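Table Setters Wanted for the Umari Tidy-Up Sessions

Posted June 7, 2024

Do you have opinions about where the cups go? Do you straighten the napkins at other people's houses? Then I'd love to hear from you!

I'm looking for 44 people to come to our workroom in Rasdale and spend a morning setting and clearing a small table, over and over, in whatever way feels right to you. The things are ordinary party things: colored plastic cups, paper bowls, some patterned cloth, a bit of wood, a plant. You don't need any training, and you certainly don't need to be neat (I'm not, ask anyone at Holton Street).
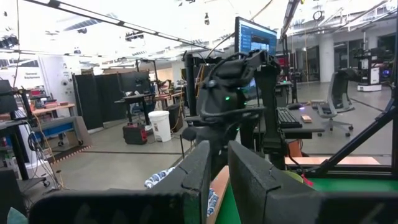
We pay $207 for the morning, and lunch is on us. Plan on 5 hours door to door, with plenty of breaks. You'll be on your feet for a lot of it, so wear comfortable shoes, and let me know ahead of time if you'd like a stool. Parking is free behind the Pesonen building, but the lot fills up early.

What I want to learn is pretty simple. Some people put all the cups together first. Some start with the bowls and fit everything else in where there's room. I'm a plant-in-the-corner person myself, and my sister thinks that's wrong! I'll ask you to talk a little as you go, and then we'll chat about how you do it at home.

The green mat is your table for the morning. The bowls are white paper ones with a scalloped rim and a blue-and-white pattern, and the cups come in red, purple and a couple of greens, so you can match colors, or mix them, or ignore color completely.

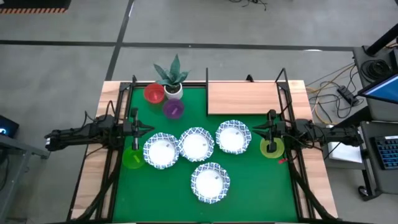

Jintana Ruangrit
Session Coordinator, Umari

You should be 18 or older and okay with handling small items for a few hours. Left-handed people, please do apply, we had hardly any in February. If you came to that round you're welcome back, just mention it when you write.

To sign up, send me a note with your name, a phone number and a line or two on how you set the table for guests. Put "Table 749" in the subject so it lands in the right folder. I answer everything myself, usually within a couple of days.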